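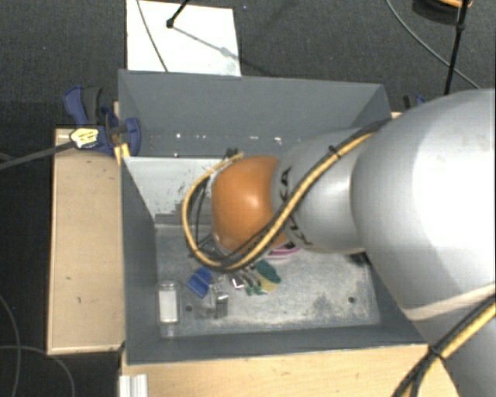
The Handling Laboratory at Brosinby has completed the first stage of its gripper comparison, and the results are now available to member organizations. The trial was set up in October to answer a question that members had raised many times: which type of gripper should a small warehouse buy first if it can afford only one? Most published results come from open tables with plenty of room on every side. Our members work with bins. For that reason every test took place in a deep gray bin with tall, flat walls and a worn metal floor, with the arm reaching in over the top and small mixed objects lying close together. Many failed picks began with the wall and had little to do with the object itself.

Three grippers were compared. The first was a two-finger parallel gripper from Woleo, fitted with flat rubber pads. The second was a single-cup vacuum gripper from Flatetti. The third was a soft gripper with flexible fingers made in our own workshop, known in the laboratory as the Long gripper on account of its reach. All three were mounted on the same arm, driven by the same controller, and given the same time to complete each pick. Shaohua Jiang directed the trial, and Dehua Bai was responsible for the cameras and the control software.

Method

The laboratory recorded 879 picks across the three grippers. Objects were placed by hand in layouts drawn up in advance, so that each gripper met the same arrangements in the same order. Some layouts left clear space between items. Others pushed them into a cluster or set them against a wall or in a corner. A pick was counted as successful when the object was lifted clear of the bin and held for 3 seconds before release. An object that was lifted and then dropped was counted as a failure, even if it fell back into the bin undamaged.

Members have asked why the bin floor was not replaced before the trial. A new floor was considered. Scratched and uneven surfaces are normal in the workplaces that this program serves, and a vacuum cup or a depth camera may behave differently over a worn floor than over a clean one. The existing floor was therefore kept. The bin was held by clamps at its sides for the whole of the trial, after early practice runs in which the arm touched the wall and shifted it. A shifted bin spoils every later pick in a session, and members who try similar work at their own sites are advised to clamp first and calibrate afterward.

Cables were a second early concern. A bundle that runs down the outside of the wrist needs enough slack to let the last joint turn, yet a loop that is too generous will brush the wall or drag across the objects. The laboratory lost most of one working session to a loop that caught on the rim of the bin each time the wrist turned past a certain angle. The bundle was tied again higher on the wrist, and the permitted range of that joint was reduced in the controller. Both changes were applied to all three grippers so that none would gain an advantage.

Results by gripper

The Woleo parallel gripper was the most dependable when objects stood apart. It held small boxes and upright containers firmly, and it was the only one of the three that placed objects back in the same position with any regularity. Its weakness was the wall. When an item lay flat against the side of the bin there was no space for the outer finger, and the controller either abandoned the pick or pressed the finger against the metal. Narrower fingers would help, and the manufacturer's catalog includes a set, which the laboratory has ordered for the next stage.

The Flatetti vacuum gripper was the fastest. It approaches from above, requires no room at the sides, and did well in corners where the parallel gripper failed. It performed poorly on ridged faces and on curved items, where the cup could not form a seal. It also had some difficulty with clear packaging, although this appears to be a camera matter more than a gripper matter and is discussed below. Air lines added to the bulk of the cable bundle, and setting up took longer than for the other two.

The Long gripper gave the most mixed results. Its fingers bend around irregular shapes, and on small curved pieces it surpassed both of the purchased grippers. On flat objects it was slow, and on thin ones it often closed over nothing. The fingers also wore more quickly than expected. One set was replaced after 11 sessions when a crack was found near the base. The workshop has since changed the mold, and the new fingers will be tested before any further conclusion is drawn.

Cameras

Dehua Bai compared two camera positions, one fixed above and to the side of the bin and one mounted near the wrist. The fixed camera gave a steady view of the whole bin, but the arm hid part of the floor at the very moment when the view was most needed. The wrist camera came closer to the objects and saw into the corners. It suffered from the lights overhead, which produced bright spots on metal and on clear plastic. Turning one lamp away from the bin reduced the number of false detections more than any software change made during the trial.

The laboratory now takes one picture from the fixed camera before the arm enters the bin, plans the pick from that picture, and uses the wrist camera only for the final correction. This arrangement is slower than using either camera alone. It is also considerably more reliable with transparent containers, and it has been adopted for all further work.

Guidance for members

A member buying a first gripper for mixed small goods should begin by setting out a typical bin and looking at where the objects come to rest. If most lie clear of the walls, a parallel gripper is the better purchase and will be the easier one to maintain. If they gather at the sides and have flat tops, vacuum should be considered first. The laboratory does not at present recommend the Long gripper for daily use.

These results apply to a single arm, a single bin, and light objects only. Heavier items were outside the trial, as were bags and other loose packaging. The laboratory would be glad to hear from members whose experience differs, particularly those who use deeper bins.

Next stage

The second stage will test the narrower Woleo fingers and the revised Long fingers, and will include a combined tool that carries a small vacuum cup between two fingers. A demonstration will be held at Brosinby for up to 30 visitors from member organizations. Places will be assigned in the order in which requests are received. The full table of results, the object layouts, and the controller settings may be requested from the laboratory office.

Last updated: Dec 29, 2025

Comments

R. (member site): We had the same trouble with a cable loop catching on the rim. In the end we put a fabric sleeve over the whole bundle. It still touches now and then but it slides off. Did you try one?

Handling Laboratory: Thank you. A sleeve was not tried in the first stage. It will be added to the list for the second.

packline2: Could the table of results show wall picks separately from corner picks? For us those are two very different problems.

Handling Laboratory: They are listed separately in the full table. Please write to the office for a copy.

Gearbox_M: Agree about the lamp. We spent weeks on filters, then moved a light.

Contact the Handling Laboratory office | © 2025 Brosinby Handling Laboratory | Back to top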